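Máquinas, louça e a minha pia cheia

Domingo, 16 de julho de 2023

Começo confessando uma coisa: escrevo isto com a pia cheia. Duas panelas de molho, os copos de ontem, aquela forma de bolo que eu jurei que ia lavar ainda quente. E foi olhando para ela que resolvi finalmente escrever o post que venho prometendo desde janeiro, quando a Iveta Jelínek me perguntou, no meio de um almoço, se eu achava que nossos netos ainda iam saber dobrar um lençol de elástico. (Eu não sei dobrar um lençol de elástico. Faço uma bola e empurro para o fundo do armário, como todo mundo.)

A pergunta dela ficou comigo. Eu leio muito sobre robôs, mais do que deveria para alguém que trabalha com tradução de manuais, e passei os últimos meses com a Mekley, que é uma empresa pequena de eletrodomésticos, mergulhada em textos sobre aspiradores automáticos. Quatro manuais seguidos! A certa altura eu sonhava com a frase "retire os objetos do chão antes de iniciar o ciclo". E é aí que mora a minha implicância, porque tirar os objetos do chão é a tarefa. Passar o aspirador depois é a parte fácil, eu até gosto, ponho um podcast e vou embora.

Tenho um desses em casa, aliás. Chama-se Kekora, que é o nome do modelo mesmo, não tive criatividade para batizar de outro jeito. O Kekora limpa muito bem o corredor e o quarto. Na sala ele se enrosca na franja do tapete, apita, e eu vou lá de chinelo fazer o resgate. Custou caro e eu compraria de novo, vejam bem. Só que ele mudou a minha rotina de um jeito que eu não esperava: agora arrumo a casa para ele. Levanto as cadeiras, enrolo os fios, guardo o varal. A minha mãe acha a coisa mais engraçada do mundo e pergunta quem é que trabalha para quem.

Mas aspirador é outra conversa, ele anda e suga, não precisa pegar em nada. O que me interessa de verdade é a mão. Lavar louça, dobrar roupa, tirar a tampa de um pote, separar o lixo, tudo isso é trabalho de mão, e de uma mão que sente. Quando pego um copo molhado, aperto um pouquinho mais antes mesmo de pensar nisso. Se ele escorrega, corrijo. Se tem um pedaço de comida grudado no fundo, a ponta do dedo me avisa. Tentem escrever isso em forma de instrução, passo a passo, e vocês vão entender por que eu respeito tanto quem trabalha nessa área.

Os robôs que tentam fazer esse tipo de coisa costumam ter uma garra em vez de mão: dois dedos, às vezes com uma borracha ou uma superfície com ranhuras para dar aderência, e uma câmera por perto para enxergar o que estão pegando. Dois braços montados junto a uma mesa já permitem segurar uma coisa com um e mexer com o outro, como nós fazemos ao descascar uma laranja.

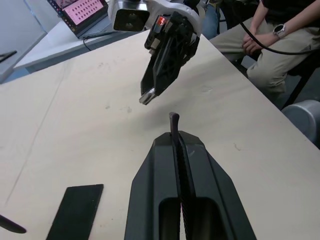 E aí vem a pergunta que todo mundo me faz quando toco nesse assunto: tá, mas funciona? Depende do que a gente chama de funcionar. Uma coisa é pegar o mesmo objeto, na mesma posição, com a mesma luz. Outra é entrar na minha cozinha numa terça à noite, com o escorredor do lado errado e um pano de prato em cima de tudo. Se um braço acerta 80 por cento das vezes, isso soa ótimo até você lembrar que está falando dos seus pratos. Eu tenho 13 pratos rasos (eram um jogo maior, sem robô nenhum envolvido) e não gostaria de perder mais nenhum para a ciência.

Na fábrica a história é diferente, e acho que pouca gente faz essa distinção. Meu primo trabalhou anos na Grilcombe, que embala peças de encanamento, e lá tem braço mecânico faz tempo. Pega a caixa, gira, põe no palete, volta. Ele dizia que era hipnótico de ver. Só que a linha inteira foi desenhada em volta do braço: a caixa chega sempre no mesmo lugar e ninguém deixa um brinquedo no meio do caminho. Quando mudaram o tamanho da embalagem, foi uma semana de ajustes e muito café. E as pecinhas soltas, as juntas de borracha, os saquinhos de parafuso? Tudo à mão, com uma turma sentada na bancada conversando sobre novela.

O saquinho, para mim, é o grande teste. Plástico mole, que amassa, que gruda no vizinho, que brilha e muda de forma assim que você encosta. Roupa tem o mesmo problema, só que maior. Uma camiseta jogada na cama pode cair de infinitas maneiras, e eu, meio dormindo, acho a gola em um segundo. Já vi vídeos de robô dobrando toalha e fico torcendo como se fosse final de campeonato, juro! Mas sempre reparo se o vídeo está acelerado. Muitas vezes está, com um numerozinho discreto no canto. Não é trapaça, está escrito ali, mas vale prestar atenção antes de sair dizendo que a lavanderia do bairro vai fechar.

Outra coisa que me pega é o preparo todo que existe por trás. A gente imagina o robô sozinho, de avental, assobiando, e esquece as horas de gente sentada ao lado, de olho no computador, repetindo a mesma tarefa boba para a máquina aprender. Eu acho isso bonito, para falar a verdade. Parece muito com ensinar criança a amarrar sapato, com a diferença de que a criança um dia aprende e nunca mais pede ajuda (a minha sobrinha aprendeu e passou um mês amarrando os sapatos da família inteira, inclusive uns nos outros).

Um leitor me mandou um texto da Hafþórsson, uma consultoria que jura que teremos ajudantes domésticos de uso geral muito em breve. Li até o fim, sublinhei umas partes, e continuo desconfiada. Acredito muito mais numa máquina que faça uma coisinha só e faça bem. Pensem na lavadora de roupa: não tem mãos, não tem câmera, não se parece em nada com uma pessoa esfregando no tanque, e mudou a vida da minha avó mais do que qualquer outro aparelho. A lava-louças, a mesma coisa. O pedaço que sobrou para nós foi justamente o de carregar e descarregar, e eu pagaria um bom dinheiro por um braço que só tirasse os talheres da máquina e pusesse na gaveta. Garfo com garfo, já estava feliz.

À Iveta eu respondi que os netos provavelmente vão continuar fazendo bola com o lençol. Ela não gostou da resposta e prometeu me ensinar a dobra certa, com os cantos enfiados um no outro, na próxima visita. Se eu aprender, conto aqui. Me digam nos comentários qual tarefa vocês entregariam primeiro para uma máquina, que eu vou ler tudo depois de lavar essas panelas.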